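Working Rules for Small Tabletop Cells: A Revision

November 9, 2023

The rules published on this blog in August drew more correspondence than anything else I have written here. Most of it concerned a single matter, the treatment of the work surface, and I accept that the original text gave it too little attention. The revised rules follow. They apply to single-arm benches used for pick-and-place trials with small objects. They do not apply to production equipment, and they do not replace a risk assessment by a qualified person.

I am grateful to Enda Dolan, who read two drafts, and to Declan Moriarty, whose objections to the old section on speed have been adopted almost in full.

1. The work surface

A trial shall be run on a defined surface. Where the base platform is perforated, a solid board shall be placed over the holes before small parts are used. The board shall be large enough to hold every part in the set with clear space between groups, and the platform should remain visible around it so that the operator can see where the working area stops.

The board is to be inspected before each session. Marks, knots and stains are acceptable if they are recorded. A dark spot on a pale board can be mistaken for a small object by a vision system, and the time lost in tracing such an error is considerable. At Flistora we lost most of an afternoon to one, and the session notes ran to 17 pages.

A board shall not be turned or exchanged in the middle of a series. If it must be, the series ends there and a new one begins under a new number.

2. Parts

Parts shall be easy to tell apart by shape and by color. Toy blocks remain the best choice for early work. They are cheap, they are easily replaced, and any person in the room can name them without training. The set should include at least one shape repeated in two colors, so that an instruction given by shape alone will show up as incomplete.

Start positions shall be written down in words as well as in coordinates. Words such as "the green star, in front of the cylinder" are understood by a visitor; a row of numbers is not.
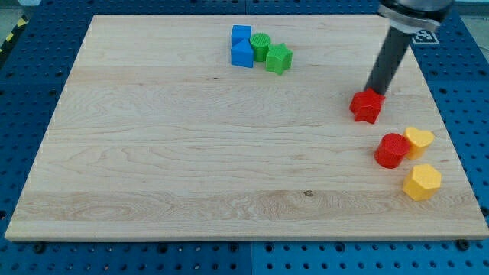
Shape blocks on the maple board, with the tool at the red star.

Parts that stand close together should be noted as a group. Parts that stand alone should be noted as such. The distinction matters when results are compared, as a reach into a cluster is a different task from a reach into open space, and the two must not be averaged. The Omavar trials were first reported with both kinds of reach in one table of 104 attempts. The table was later withdrawn and split, and the second version is far more useful.

3. Markers

Reference markers shall be fixed outside the area in which parts are moved. They shall be kept clean and flat. It is understood that the arm will cover a marker from time to time, and software should be set up to accept this. A marker that has been moved, even slightly, shall be treated as a new marker.

4. Hands and speed

No person shall reach over the board while the arm is enabled. This rule has no exceptions. The August text allowed a reach "to steady a part," and that wording is withdrawn.

During setup, the arm shall run at the lowest speed that permits the check to be made. Mr. Moriarty's view is that any increase should be made by one person, aloud, and entered in the log with initials. I had thought this excessive. After a month of the practice at the Foley bench I no longer think so, and it is now the rule.

The boundary of the cell should be marked with tape in a color that contrasts with the floor and the platform. Tape is a reminder and does not count as a guard.

5. Records

Each attempt shall be entered whether or not it was completed. An attempt stopped by the operator is an attempt. Logs are to be kept for 70 days at the bench and then moved to the archive. The Duner archive now holds a little over 2,000 entries, and its value comes largely from the dull ones.

Photographs are encouraged, one for each series at a minimum. They should include the board, the parts and the lower portion of the arm. A close view of a single part may be added – it should not take the place of the wider one.

6. Open questions

Two points remain unsettled. The first is whether a board with strong grain should be permitted at all, or whether a plain painted surface should be required. Ms. Dolan favors paint. My own preference is to keep the wood and record its marks, on the ground that few real surfaces are plain. The second is the question of end-of-day condition: whether parts should be returned to a tray or left in place for the next operator. Benches differ, and I have not yet seen good evidence either way.

Comments on either point may be left under this post. Corrections to the numbered sections should be sent by email, with the section number in the subject line.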